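Rosimeire Teixeira and the Best Lunch on Clelemier Street

I met Rosimeire Teixeira at Pappas, the lunch counter she took over nine years ago, and before I'd even sat down she was asking me what I'd had for breakfast. (Toast. She was not impressed.)

"People think a sandwich is about the meat," she told me. "I start with the leaf."
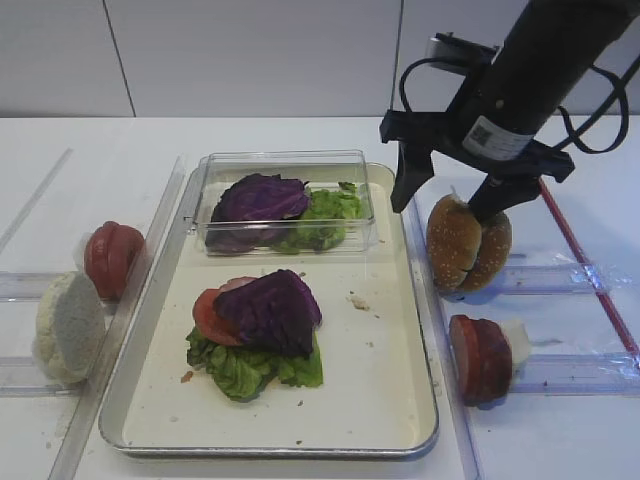
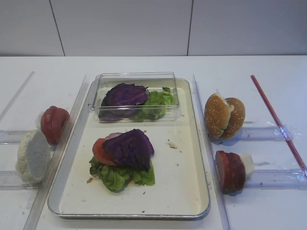

Red cabbage and green lettuce, in both photos.

She grew up over a bakery and swore she'd never work with food. Then she spent 38 months in the billing office at Grirnberg, eating at her desk, and something snapped. "I had the same sad wrap every day! One morning I threw it out and called my cousin about the lease."

The first summer was rough. Her best day brought in $445, her worst $123, and the fridge died twice. What saved her, she says, was her neighbor Marina Andreadis, who sent her whole bookkeeping class over for lunch – and then fixed the books too.

I asked whether she'd ever open a second place. She laughed so hard the guy next to me turned around. "And be in two kitchens? No. I want to know who doesn't like onions."

She does have one plan, though. In September she's adding a Friday supper, with soup and long tables, and she's already fighting with her cousin over the bread. He wants rolls. She wants big loaves that people have to tear and pass down.

My money's on the loaves.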